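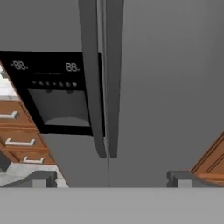
Double-door refrigerator in a Mudora kitchen, seen from the gripper.

Mudora is a simulated kitchen pack for people who train and test robot arms, sold by a small firm called Zustmont. I look after this entry on the wiki, and I've been using the pack at home since December, so you're getting my own notes mixed in with the facts (the page rules allow it, hooray!).

What you get
The standard edition holds 700 kitchen layouts and 1183 separate objects, from drawers and cabinets up to big appliances. Layouts come in 4 style groups. My favorite has orange-brown wood cabinets, silver bar handles and white marble counters with gray veins, and it's the one I load whenever I want to show somebody what the pack looks like.

The refrigerator
The gray double-door model gets talked about more than anything else in the pack. It has two long dark handles side by side, one on each side of the center seam, and that makes it a lovely test for a gripper – go in a little crooked and you're bumping the wrong handle. The left door carries a black water and ice panel with digital readouts and a row of small buttons. I wish the readouts said something more useful than 88, but the panel is great for checking whether your vision model gets distracted by shiny stuff.

History
Nisha Sachdeva built the first layouts under the working name Ploltoswood, and old forum posts still call it that. Sarita Katiyar joined later and redid the door hinges, which used to swing like saloon doors. The Solanki add-on brings the object total to 1383 and is sold separately.

My take
I like it a lot! Setup was easy, the drawers behave, and the wrist camera views are clear enough to work from. Load times on my old desktop are pretty slow, though, and the manual skips right over lighting settings.

See also: Solanki add-on, Ploltoswood (early version)
Last edited 2026-10-06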